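Henk Van Wijk and the table that does everything

Henk Van Wijk talks about tablecloths the way other people talk about vintage cars. Ask him about the one on his dining table right now and he's out of his chair before you've finished the question, smoothing down a corner with the flat of his hand.

"Look at the colors in it," he says. "Red, orange, teal, and then this soft yellow that you only notice in the morning. I can't be gloomy at a table like that. I've tried!"

Van Wijk writes the Friday column for Jotstead, the home newsletter that started as a note to his neighbors in Durkley and now goes out to 3000 readers. Most of his columns are about very small things: where to keep the string, how to fold a fitted sheet, what to do with one leftover candle. The one that brought in the most mail, by a mile, was about fruit on the dining table.

"I wrote it in half an hour," he says, laughing. "I had spent two weeks on the one before it, about shelf paper, and I got three letters. Then I wrote that fruit should live on a plate and not in a bowl, and people had opinions."

His case for the plate is simple. In a bowl, he says, the fruit on the bottom is out of sight and gets forgotten until it goes soft. On a wide plate, everything is in one layer and you pick up what you want. He also thinks it looks better, and he's not shy about saying so.

"A bowl is a pile. A plate is more like a little garden – you can move things around. My daughter puts the oranges together and I come by and spread them out, and then an hour later they're together again. We've never discussed it."

The table itself is long, far too long for the number of people who eat at it most days. Van Wijk bought it when he moved to the house, from a couple who were closing a guesthouse, and paid $70 for it. Getting it home cost more than that. It runs toward the front door, so it's the first thing anyone meets on the way in, and over the years it has become the place where everything lands. Mail, library books, gloves, seed packets, homework.

"I fought that for a long time," he says. "I had trays, I had a basket by the door, I had rules. Now I let it happen all day and at 8 in the evening we clear it. Everybody takes their own things. It takes one song on the radio, maybe two if it's been raining and there are boots involved."

Only the fruit and whatever mug he's using are allowed to stay. He is a firm believer in the mug. Vogler, the old dog asleep under the far chair, is also allowed to stay, though he does get asked to move his tail.

The cloth he has on at the moment is a newer find, white with a band of patchwork tiles down the middle and some cheerful English lettering.

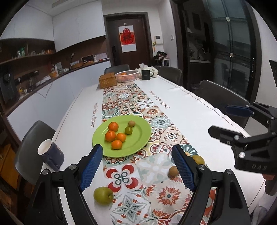 Oranges on the green plate, a few extras on the cloth. The lettering reads "Smile like a flower."

"My wife thought the words were a bit much," he admits. "Idia has very good taste, so I listened carefully, and then I bought it anyway. Now she's the one who irons it."

What he likes best is that the pattern gives him somewhere to put things. An apple that doesn't fit on the plate can sit beside it and look as if it was meant to be there. Stains are less of a worry too, at least along the middle. For the white parts he uses cold water and dish soap, right away, and he doesn't rub.

He has been asked to turn the columns into a book, and he's thinking about it. He has a box of 1000 index cards with notes on them, and he'd love to spread them all out in order and see what he's got. There's one obvious place in the house to do that.

"But it would have to be cleared by 8," he says, and goes to put the kettle on.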